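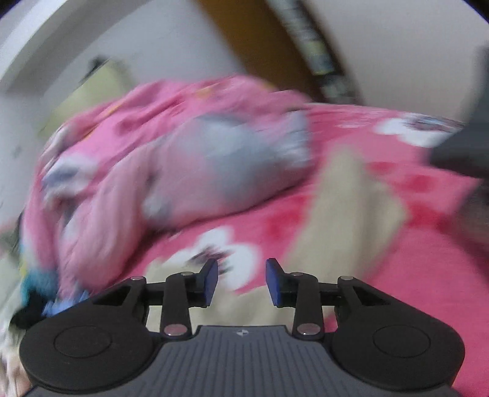
太空里的垃圾是从哪儿来的?

前两天我跟一个读三年级的小朋友聊天,他问我:“太空那么大,那里是不是特别干净?”我说,哎呀,地球附近的那一圈可一点都不干净,那里飘着好多好多垃圾呢!他眼睛瞪得圆圆的,追着我问了一个晚上。我想,你可能也会好奇,那我就把那天讲过的话再整理一遍,慢慢讲给你听。

先说说什么叫太空垃圾。人们把火箭和卫星送上天,有的卫星用了几年,电池老了,零件坏了,就不工作了。可是它不会自己回家呀,还在原来的路上一圈一圈地转。火箭也是一样,它是一节一节的,有的节烧完燃料就掉下来了,有的节却留在了上面。除了这些大家伙,还有小的:螺丝、掉下来的漆皮、碎掉的隔热层。宇航员在舱外干活的时候还弄丢过手套和工具包呢。这些没人用、也没人管得住的东西,我们统统叫它太空垃圾,也有人叫它“空间碎片”。

你可能要问了:它们为什么不掉下来?

这个问题我小时候也想不明白。我那时候以为,飞到天上就没有重力了,东西当然就浮着。后来才知道我想错了。离地面几百千米的地方,地球的引力还很大很大,只比你脚下弱一点点。卫星其实一直在往下掉,只不过它同时往前跑得飞快,掉下去一点,地面也跟着弯下去一点(别忘了地球是圆的),所以它怎么掉也碰不到地面。

你可以这样试试。拿一个小球,轻轻往前一扔,它落在你脚边。用力一点,落得远一点。再用力一点,更远。现在闭上眼睛想一想,如果你的力气大得不得了,一扔就能让球绕地球一圈,从你背后飞回来……对,它就变成一颗小卫星啦!(请在院子里扔,别在客厅里,我家的花瓶就是这么没的。)

那要跑多快才行呢?在比较低的轨道上,每秒钟要跑七千多米。你算算看,从你家到学校要走多久?按这个速度,你一眨眼就跑过头了。

好,现在问题来了。跑得这么快的东西,要是撞在一起会怎么样?

平时我们说一颗小螺丝,没什么可怕的,掉在脚上也就“哎哟”一声。可是在太空里,一颗小螺丝能把卫星打出一个洞。就连小小的漆皮,都曾经在航天飞机的窗户上砸出过小坑。东西越快,撞起来的劲儿就越大,而且速度变成两倍,劲儿会变成四倍,涨得比速度还要快。

更麻烦的是,两个大家伙一撞,会碎成一大堆小家伙。2009年的时候,真的有两颗卫星在西伯利亚上空撞上了,一颗还在工作,另一颗早就坏掉了。那一撞撞出了2000多块能追踪到的碎片!这些碎片又各自在天上跑,说不定哪天又撞到别的东西,再变出更多碎片。科学家很担心这种一个接一个的碰撞,就像你推倒第一块多米诺骨牌,后面的哗啦啦全倒了。

讲到这里,那个小朋友有点害怕,他问我:“那宇航员怎么办?”

别担心,有人在帮他们看着呢。地面上有很多大雷达和望远镜,日日夜夜盯着天上,比垒球大一点的碎片差不多都有自己的编号,就像每个小朋友都有学号一样。电脑会算它们的路线。要是发现有一块碎片可能靠近空间站,地面上的人就会提前通知,空间站点一下发动机,稍稍挪个位置,让它过去。那些特别小、雷达看不见的碎片怎么办?空间站外面穿着“盔甲”。这种盔甲分好几层,中间留着空隙,小碎片撞上第一层就会碎成粉末,散开来,到后面几层就没什么力气了。我觉得想出这个办法的人真聪明!

还有一件事会帮我们的忙,那就是空气。咦,太空里不是没有空气吗?离地面300千米的地方,空气已经稀薄得不得了了,可是还有那么一丁点儿。碎片一圈圈地跑,一直蹭着这一丁点儿空气,就会慢慢变慢,越飞越低,最后掉进浓浓的大气层里烧掉。你要是刚好抬头看见,它就像一颗慢吞吞的流星。可是飞得高的碎片就没这么容易了,在2000千米高的地方,几乎没有空气去拉住它,它可以在那儿转上好几千年。

那我们能不能上去打扫打扫呢?大人们正在想各种办法,有些听起来像动画片。有人想用大网把坏掉的卫星兜住;有人想用鱼叉,“嗖”地扎上去再拖走;有人想用大磁铁;还有人想给卫星装一张薄薄的帆,等它退休了就把帆打开,多蹭一点空气,早点掉下来。网和鱼叉都已经在天上试过了,那次试验是在2018年和2019年做的,用的是一颗小小的实验卫星。

不过说真的,打扫很难,也很贵。你想呀,那些垃圾跑得那么快,有的还在不停地翻跟头,要追上它,跟它跑得一样快,再抓稳,一点都不能出错。所以现在更要紧的是少丢一点。很多国家都约好了,低轨道上的卫星用完以后,要想办法在25年之内让它离开那里。飞得特别高的卫星呢,就用最后一点燃料再往上爬一段,爬到一条没什么人用的轨道上待着,大家管那里叫“墓地轨道”。名字有点吓人,其实就是卫星的停车场啦。

最后回答几个他问我的小问题,说不定你也想问。

垃圾会不会掉到我头上?几乎不会。大部分东西在半路就烧光了,剩下的多半掉进海里,因为地球上海洋比陆地大得多。太平洋里还有一个离所有陆地都很远很远的地方,人们常常让大飞船落在那里。

晚上能看见太空垃圾吗?能看见大的!天刚黑或者天快亮的时候,找一个灯少的地方抬头看。如果有一个小亮点不闪红灯绿灯,安安静静地从天这边滑到天那边,那多半是卫星或者火箭的一节。要是它一会儿亮一会儿暗,可能就是一个正在翻跟头的旧火箭。夏天我常常搬个凳子坐在阳台上找,六月里有一晚我看到了两个,就是蚊子也来了不少。

长大了可以去当太空清洁工吗?当然可以呀!到那时候,说不定真的有好多人做这个工作呢。你要是现在就有主意,可以先画下来,画一艘你自己的太空清洁船,想想它用什么抓垃圾,抓到以后又放在哪儿。我那位小朋友画的是一只大章鱼,八只手,每只手拿一个袋子。

2020年7月3日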